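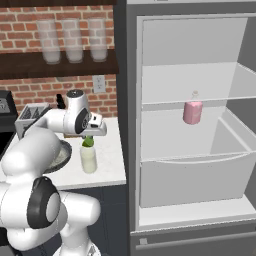 Figure 6.1 A simulated kitchen. The gripper is at the green cap of a bottle on the counter, and the refrigerator door is open.

Chapter 6
Gathering Demonstrations

A learning system that controls an arm needs examples before it needs anything else. In Chapter 5 we treated the examples as given: a folder of recordings, each one a list of camera views and joint positions with a task name attached. This chapter is about how the folder gets filled.

We will call one recorded attempt at a task an episode. An episode starts when the operator takes control and ends when the operator marks it as finished or throws it out. Both kinds of ending are worth keeping in the log. A set of 500 episodes with no record of the discarded ones tells you very little about how hard the task was.

The running case for Chapters 6 through 8 is the Sornero kitchen set, which was recorded entirely in simulation. Operators drove the arm with a Drikano hand controller, and the kitchens came from the Vutance scene library. Each task was written as a single sentence, such as "put the bottle in the refrigerator." Operators saw the sentence and nothing else. They chose their own path, their own grip and their own speed, and Section 6.3 shows how much those choices differed from one person to the next.

Every episode was stored with more than one view. A view of the whole work area shows where the arm is in relation to the counter and the shelves. A close view of the fingers shows the gap between the pads, but it can lose most of the room.

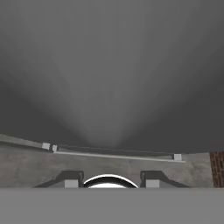

Nkosi Annex, March

Figure 6.2 Gripper fingers on either side of a white, dome-shaped object. Much of the view is plain gray backdrop.

The place and month under a figure come from the session log, and we print them where the log has them. The first sessions were run by Olesia Kushnir, who kept notes by hand next to the automatic record. Her notes from one Monday list 188 attempts, nearly half of them marked "restart" - most for a poor first approach, a few for a controller that had drifted. Charalambos Mitsotakis-Vlachou later matched the notes to the stored files and found two episodes saved under the wrong task sentence. Errors of this kind do not show up in a training curve. You find them by opening the files.

6.1 What counts as one example

Suppose an operator reaches for a bottle, misses, backs up and takes hold of it on the second try. The recording can be kept whole, cut at the point where the arm backs up, or dropped. Each choice teaches the system something different about what to do after a miss. We begin with the whole recording and look at cutting in Section 6.2.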